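Section 4. Placing and leveling the table

Read this section before you move the table to its final position. It applies to all Nalico work tables with the fixed top, in white and in gray. If you have the Gromau base with casters, do steps 1 to 4 and then go to Section 5.

The legs must already be attached (Section 3), with the bolts finger-tight only.

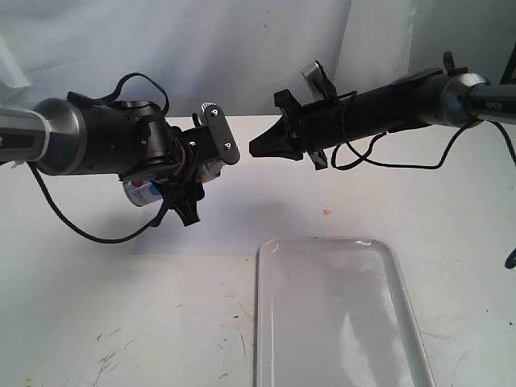
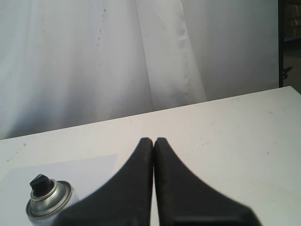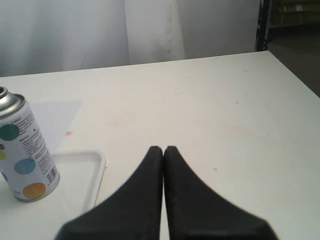
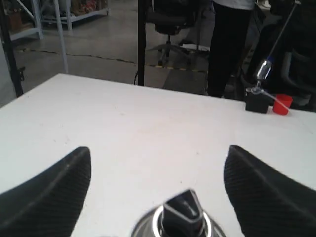

Table top in white.

Miłosz Makowska writes that the order of the steps matters more than the older guide let on. He tightened the leg bolts first, in the middle of the room, then carried the table to the wall and could not get rid of the rock at one corner until he had loosened everything and started again. He also asks for the cure time of the edge sealant to be given in hours. Both points are included below.

4.1 Before you start

You need:
A spirit level, the longer the better
The hex key from the hardware bag
An open-end wrench for the lock nuts
A soft cloth

The table must be lifted by 2 people. Hold it by the side rails under the top.

CAUTION: Do not drag the table. The leveling feet can bend or pull out of the leg.

CAUTION: Do not lift the table by the edge of the top. The top is held by clips that are not made to carry the weight of the base.

4.2 Choosing a position

1. Pick a spot on a hard floor. If the room has carpet, put a board under each pair of legs.
2. Leave at least 800 mm of free floor along the side where you will sit or stand.
3. Keep the table away from radiators and heating vents. Repeated heating can lift the edge strip.
4. If there is a curtain or other fabric near the table, check that it hangs clear of the legs and does not get caught under a foot when the table is set down.

Note: Strong sun through a window can yellow the white top over time. Turn the table end for end every April if one end gets more sun than the other.

4.3 Leveling

5. Screw all the leveling feet fully in.
6. Lift the table into position and set it down evenly.
7. Press on each corner in turn. If the table rocks, find the foot that is off the floor and screw it out until it touches.
8. Lay the level along the length of the top. Raise the feet at the low end, a half turn at a time, both feet by the same amount.
9. Lay the level across the width and repeat.
10. Check the length again. Adjusting the width usually shifts it a little.
11. Tighten the leg bolts with the hex key, working diagonally from corner to corner.
12. Press on each corner again. If the rock has come back, loosen the bolts and return to step 7.
13. Hold each foot still and tighten its lock nut up against the leg.

Do not screw any foot out past the red line on its thread. If the floor slopes more than the feet can take up, use the Lu spacer plates (sold separately) under the low end.

4.4 Sealing the edge

Do this only if the table will be used for wet work such as potting plants, dyeing or mixing paste. The sealant is in the small tube packed with the feet.

14. Wipe the underside of the edge strip with a dry cloth.
15. Run a thin bead of sealant along the joint between the strip and the top.
16. Smooth it with a damp finger and wipe off the excess before it skins over.
17. Leave the table alone for about 18 hours. Do not lean on the edge or clamp anything to it during this time.

WARNING: Open a window while you work with the sealant. Keep it away from children and pets.

4.5 If the top is marked during set-up

Light smudges come off with warm water and a drop of dish soap. For glue or tape residue, lay a damp cloth over the spot for 2 minutes and rub gently. Do not use scouring powder, steel wool or acetone.

Replacement feet and lock nuts can be ordered from the Drirthorpe parts counter. Give the letter code stamped on the inside of the side rail.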